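Vortrag Greifplanung Kurkora, Notizen
Gerrit Segers, 2020-08-26

Folie 1
Kurz begrüßen. Lies Martens hat die Wahrnehmung gebaut, Fragen zur Segmentierung bitte an sie.

Folie 2: Ablauf
Bild rein, Stoffmaske, Kantenkandidaten, Greifpose, Bahn. Der Planer läuft alle 35 ms. Regler auf dem Gerät mit 400 Hz, davon getrennt. Früher lief beides in einem Prozess, das hat bei Last geruckelt.

Folie 3: Daten
Etwa 400 Demonstrationen von Hand, 167 davon mit Fleece und ähnlichem Material. Nach Stoff getrennt auswerten, sonst sieht der Mittelwert zu gut aus.

Folie 4: Wo es hakt
Dunkler Stoff: Falten haben kaum Kontrast. Bedruckte Unterlagen liefern falsche Kanten. Beides zusammen ist der schwierige Fall.
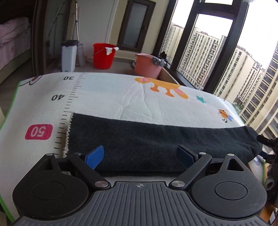 Maske deshalb jetzt über drei Zeitschritte mitteln. Kostet Latenz, Zahl auf Nachfrage.

Folie 5: Offen
Schließkraft ist noch fest eingestellt. Bleddyn Wynne testet eine Regelung über den Motorstrom. Stand im Dezember.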